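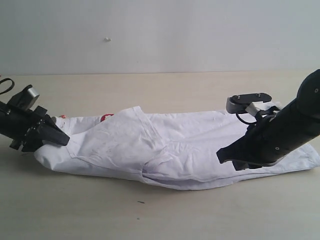
Folding and Storing White Garments: Questions We Are Often Asked

These answers cover the white shirts, jackets and other light cotton pieces sold by Zemura and looked after through our garment service in Riviere. They were put together by Séverine Bailly from the questions that reach our help desk.

My shirt is badly wrinkled out of the dryer. Should I fold it anyway?

No. Folding a wrinkled shirt sets the wrinkles. Lay it on a table first and pull it gently lengthwise, holding it at both ends. Work slowly and let the cloth straighten between your hands. Then smooth from the center out with a flat palm. Most everyday shirts need no ironing after this.

How hard can I pull?

Hard enough to take the slack out of the cloth, and no harder. Stop if you hear stitches give or see the side seams bow. Knitted pieces should never be pulled from the ends. Pat them into shape on a flat surface.

What kind of surface works best?

Any clean, smooth tabletop that is longer than the garment. A bed is too soft for the first few tries. Wipe the table down before you start, and make sure it is dry. White cloth picks up coffee rings and pencil marks very easily.

I can't tell the collar from the cuff when everything is bunched up. Where do I start?

Look for the care label or the brand tag, then find the seam it is sewn into. On our shirts the brand tag is at the back of the neck and the care label is low on the left side seam. Once you have the neck, hold the shirt by both shoulder seams and give it one shake. The sleeves will drop to the sides.

What is the basic fold?

Button the top button and every second one below it. Lay the shirt face down with the collar away from you. Bring one side in to the middle of the back and turn the sleeve down along the fold. Do the same on the other side. Fold the bottom up to just under the collar – in two turns for a drawer, three for a suitcase.

Does a jacket fold the same way?

Only an unlined one. For a lined jacket, turn one shoulder inside out, tuck the other shoulder into it, and fold the whole thing once across the middle. Lapels should lie flat against the cloth. A lapel that is folded back on itself overnight will need steam.

How many shirts can I stack?

We suggest no more than 7 to a pile. With more than that, the bottom shirts come out creased. If your drawer is shallow, stand them on edge in a row.

Will a folding board help?

Some customers like them. The Cultorel board we stock is 26 inches long and suits adult sizes up to large. For extra large, fold by hand or the hem will hang over the end.

Why do my white shirts turn yellow along the folds?

Usually there is detergent or body oil left in the cloth. Run an extra rinse before you put shirts away for the season. Avoid plastic bags for long storage and use a cotton bag or a plain box with a lid. If you put things away in August, open the box once during the winter and refold along different lines.

Can colored labels or prints stain the white cloth?

It can happen if the shirt is folded damp. Let everything dry fully. For shirts with a red label or print, place a sheet of plain white tissue between the print and the next layer.

Do you fold garments sent in for cleaning?

Yes. Shirts come back folded unless you ask for hangers on the order form. Jackets come back on hangers. Orders for the Erkent pickup point are always folded, as there is no rail there.

Can I bring a garment in to have it refolded or pressed?

Pressing is available at the Riviere counter and takes two working days. Refolding alone is free for anything bought from us. Please empty the pockets first.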